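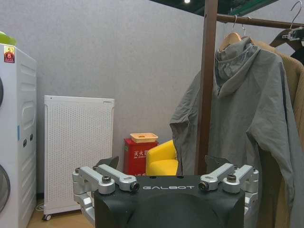
A washer-dryer stack with an energy-rating sticker. Household appliances are counted as durable goods.

Durable goods orders

Durable goods orders are a monthly tally of new orders placed with manufacturers for things meant to last: appliances, cars, furniture, machinery, aircraft. I've been keeping up this page of my little economics encyclopedia for 17 years now, and it's still the entry I get the most mail about, so I'll try to keep it friendly!

What counts as durable

The usual cutoff is an expected life of three years or more. A refrigerator is in, a carton of milk is out, and a pair of boots is out too (I've had boots outlast two dishwashers, but I don't make the rules). In the United States the figures come from the Census Bureau, which puts out an advance report first and a fuller factory report afterward.

Why people watch it

Families and businesses can usually put off buying a big item. When folks feel nervous about their jobs, the old dryer gets another year, and when they feel better they go shopping. Orders also come before production, so a run of strong months often means busier factories later on. Often, mind you. Orders get canceled, and some take years to fill.

The trouble with airplanes

One large aircraft order can make a dull month look wonderful, and then the next month looks awful by comparison. That's why most reports also give a number without transportation. I go straight to "core capital goods," meaning nondefense capital goods minus aircraft, a common stand-in for what businesses plan to spend on equipment.

A small example

Take Riedl, an appliance maker near my hometown of Gotari. One May it booked an order for 400 dryers from the retailer Jukine. All 400 showed up on its books as new orders that month, then sat in the backlog (economists say "unfilled orders") until they shipped. Humano, the parts supplier down the road, got its own orders out of the deal, and those were counted as well, so please don't read the total as final sales.

Reading the numbers

The headline is seasonally adjusted but not adjusted for inflation, so higher prices alone can push it up. Revisions can be big, too. I like to average a few months together before I get excited about anything.

See also: Factory orders; Inventories; Capacity utilization; Consumer confidence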